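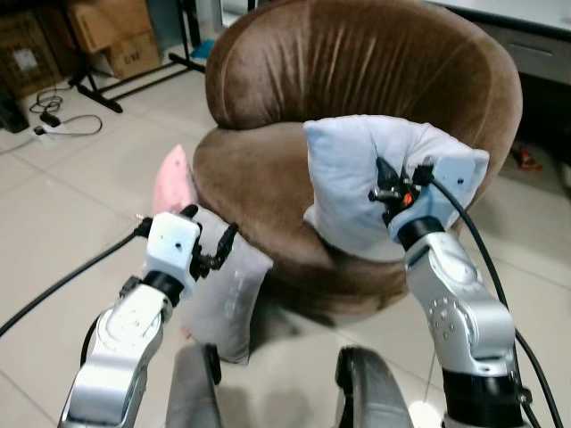 The pillow task at the brown chair, with both arms at work.

Sunday, October 15, 2023

I promised to write about the fault which stopped us in Gresten, so I will try to explain it in order.

The task is simple for a person. The robot takes pillows and puts them on the chair. We had run it many times with the Toom controller and I had become a little too confident. Then, in run 28, the right gripper pressed into a pillow and did not stop pressing. The arm continued to push towards the backrest until the joint gave an overload error and everything froze.

First I suspected the force limit. It was set correctly. After that I read the log, all 475 lines of it, and I found that the wrist sensor had sent the same value for 34 cycles. For the controller this looked like a very calm contact, so it pushed more.

The reason was the cable at the wrist. When the arm bends far, the cable is pulled and the plug comes out by a very small distance. It looks connected, but it is not. I changed the plug for one with a lock, and now the program also stops if the value does not change at all.

What worries me is that I was standing quite near. A pillow forgives much, a hand does not. From now on I hold the stop button during every run, also the boring ones.

The log is sent to Skarnard. I am still waiting for their answer about the second arm, which has the same plug.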